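Porridge season

October 26, 2024

First cold morning in Durham, so the oats came out. I buy the Guvex steel-cut ones in the 900 g bag, and 98 g does me for breakfast with 800 mL of water. Soaking them overnight cuts the cooking to 4 minutes – longer if the pot is full.

Salt goes in at the start. Brown sugar or maple syrup goes on after, and a bit of cream on weekends. Leftovers keep in the fridge until the next day and need a splash of milk to loosen them.

I eat at the table now, with a proper spoon.
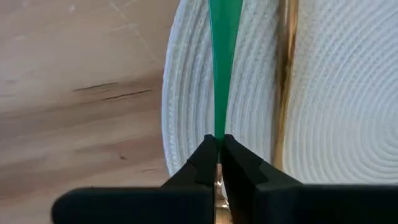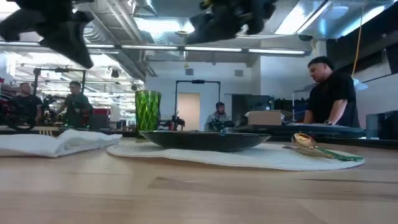
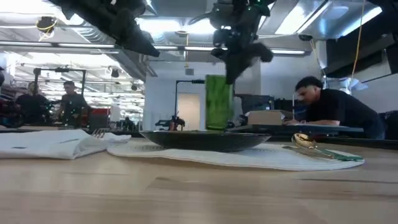
Next up

Baked apples in November, if the Drudside market still has Cortlands.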